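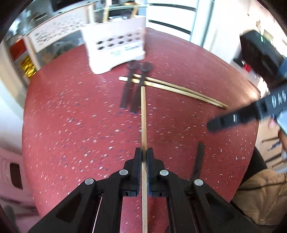

有人上周在列表里问，手持夹爪录的示教，到底要录多少条才够用，细长的东西是不是该换成遥操作来做。我拖到周末才坐下来回信，实在抱歉，一写又写长了，大家泡杯茶慢慢看吧。

先把原信贴在下面，免得新来的朋友还要去翻归档：

> 各位好，我们小组在 Skovside 做日用品整理的示教，主要是筷子、勺子和细木棍这一类。
> 目前用两只手持夹爪，左右手各一只，录了 200 条，训练出来的策略夹粗一点的东西还行，碰到筷子就总差那么一点，不是夹空，就是夹住以后慢慢歪过去。
> 同事建议改成主从臂遥操作，说这样动作更干净。可是遥操作的设备搬来搬去太麻烦，我们又很想到店铺、家里这些地方去录。
> 想请教大家，是继续加数据，还是换办法？

我的经验是先别急着换。我们在 Mensah 项目里两种都试过，遥操作的轨迹确实整齐，每一帧关节角都有，可是人隔着一套主臂去夹筷子，手上没有感觉，动作会变得特别慢，一停一顿的，机器人也就跟着学会了一停一顿。手持夹爪呢，人是直接用手腕去找角度的，快慢都自然，这一点我很舍不得。

筷子夹歪，我猜多半是示教的人自己没统一。我们八月份回头看录像，发现有人夹正中间，有人夹靠头的一端，还有人喜欢先把筷子拨开再夹。两根筷子并排挨着放的时候尤其乱，究竟先拿哪一根，每个人都有自己的主意（我自己就是最乱的那个，惭愧）。后来我们约定了 4 条规矩：先拿离自己近的那根；夹爪要垂直于筷子再合拢；合拢以后停一小会儿再抬；抬起来之前另一只手不许进来帮忙。照着重新录了 66 条，单独训练，效果比原来那一大堆混在一起的还好些。当然我们的任务简单，您那边未必一样，请当作参考。

再啰嗦一句双手的事。两只夹爪一起用的时候，最容易出问题的是时间对齐和相互位置。我们每次开录前都让两只夹爪的指尖轻轻碰 2 下，后期拿这个动作来对时间，土办法，但是很省心。另外动作太快画面会糊，定位也容易飘，请示教的朋友把手放慢一点点，慢到自己觉得有点傻就差不多了。

夹爪内侧的指垫也请常常检查，磨平了就换，别心疼。我们有一批数据就是指垫旧了还在录，木棍在里面打滑，人会不知不觉地多夹一次来补救，结果策略也学会了多夹一次，怎么改都改不掉，最后只好整批拿掉。

对齐用的小脚本我放在 Sedine 的共享目录里了，说明写得很潦草，看不懂的地方直接在列表里问我就好。您那 200 条也千万别删，先按夹持位置分一分类，说不定里面已经有一份很好的子集。要是方便的话，挑几条夹歪的发上来，我很乐意一起看看。

祝周末愉快，录制顺利！

2026年10月17日，星期六
于 Wurnwood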